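Kobe De Graaf is already talking before I have my coat off. He wants me to hear the stairwell at Studine, the old print shop where his sound piece Harnosby ran all through December, and he claps once at the bottom so I can listen to it climb. "Isn't that great? I built the whole thing around that clap!"

Harnosby is a walk for one listener at a time. You go up four floors in near darkness while voices come at you from behind the doors, most of them recorded in kitchens. De Graaf and his co-maker, Teun Martens, collected 1074 clips and used 68 of them. I did the walk twice and heard a different piece each time, and I'd happily go a third.

"Teun is the one who throws things out," De Graaf says. "I'd have kept every last cough."

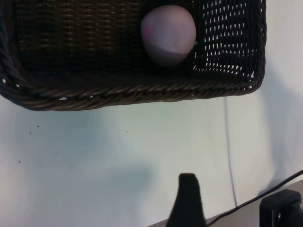
The two met at Wouters, a theater workshop where Martens was rigging lights and De Graaf was, in his own words, "a pretty bad actor with a nice microphone." Their first piece together, Ilaveo, lasted 13 minutes and played in a parked van. People sat on the wheel arches. Martens still loves it. "We had one speaker and it buzzed," he says. "So we wrote a part for the buzz."

What I like so much about their work is how little they push you. There's no guide on the stairs and no right speed. On the third floor a woman hums for a long time, stops, and asks somebody to pass the salt, and I stood there grinning at a closed door.

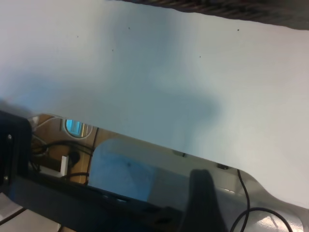
Martens says that floor gave them the most trouble. The humming had been on the second floor until a week before opening, and it kept getting lost under footsteps from below. They moved it up, then had to redo the timing on everything around it (three nights of work, with De Graaf running up and down in socks). "He was so happy," Martens says. "I was asleep on a cable drum."

They let in up to 100 listeners a week, which filled fast, and they are now looking for another building with a good echo. A water tower has come up. So has a school gym, though Martens thinks it's too friendly a room. 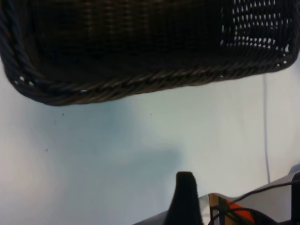 Can the piece work without the stairs?

De Graaf thinks it could, with changes. "We'd keep the kitchens and record new doors," he says. "The climb gives you your breathing, and I'd want something else to do that. Maybe a long ramp. Teun, write down ramp!"

Martens had already gone to check the fuse box.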